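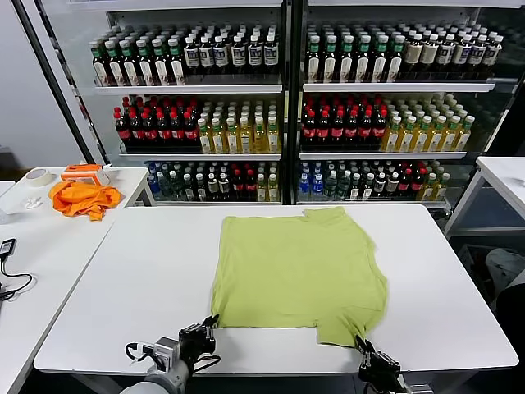 Last updated: October, late evening

I have been meaning to write up the Pralldale mapping for weeks now, and tonight the dishes are done and it's raining, so I'll make a pot of tea and get on with it. (If you only came for the bread recipes, they're still in the sidebar, and I promise there will be more once the oven door is fixed.)

For those who missed the earlier posts: after the river came over its banks at Pralldale in the spring, people were moved up to the old airfield at Stekow, first into tents and then into those little timber-framed shelters with the tarp roofs. Younes Naciri was running the water side of things up there, and he wrote to ask whether I still did "that thing with the maps." I do! I've traced roofs and footpaths from aerial pictures for years, mostly in the evenings with the radio on, and I find it about as soothing as knitting.

What he needed sounded simple. The site plan they'd been given showed straight rows, evenly spaced, with a tap stand at the end of each one. It had been drawn before anybody moved in, and of course people had gone on to live there the way people do. They turned doors to face their cousins. They shifted a whole row over to get away from a boggy patch, and two rows had grown together where the families wanted a shared kitchen in between. The plan said there were 53 tap stands, and Younes had walked the place with a notebook and thought that was right, but a good many of them weren't anywhere near where the plan put them.

So I got the newest aerial pictures and started in the northeast corner, by the hangar. The first evening was slow. A blue tarp over a shelter and a blue tarp over a pile of firewood look exactly alike from up there, and I must have drawn and erased the same shape a dozen times. Shadows help a lot. A shelter throws a nice firm edge in the morning light, and a woodpile throws a lumpy one. Helmut Lindemann, who taught me most of what I know about this, always says to look at the footpaths before the roofs, and I wish I'd remembered it sooner. Paths go to doors. If there's a worn pale line in the grass leading up to a thing, somebody sleeps in it or cooks in it or keeps a goat in it.

I ended up with 850 shelters, and Younes's own list from the ground came to a slightly different number, which started a long and very friendly string of emails. Some of mine were storage huts. Some of his had been taken down after the pictures were made. We settled most of it over one long phone call, with me reading out positions and him sending Malte Brandes off on a bicycle to look. Malte was a wonderful sport about this. I'd hear him come back puffing, and then "It's a barbershop!"

The number of people came from the registration desk and never from me, and I want to be clear about that, as a couple of you asked in the comments. The list stood at 3,650 when we were working. You can't see people from the air in any useful way, and multiplying roofs by some average gets you into trouble quickly, especially at Stekow, where the big families had joined shelters together and the single men were off in the long building by the gate.

Once the drawing was finished we measured the walk from each door to its nearest tap, along the real paths and around the real ditches. Most were fine. The southern end was not. There were six clusters where the walk was much longer than it ought to be, all of them beyond the drainage ditch, which on the original plan had three little footbridges and on the ground had one. I had been staring at that ditch for days and hadn't thought about bridges at all. It was Pascal Stöcker, looking at my draft for the first time over lunch, who put his finger on it and asked how anyone got across with a full jerrycan.

Two more bridges are in now, made from pallets and old scaffold boards, and a new tap stand is waiting on pipe. Younes says the pipe is coming from Baumgart and that I shouldn't hold my breath.

I'll trace the airfield again when there are fresh pictures. In the meantime Ludger Oltmanns has asked me to look at the upper meadows near Stollilville, where the ground is steeper and the paths wind all over the place, so if anyone reading has practice with contour lines and some free evenings, please do leave me a comment below.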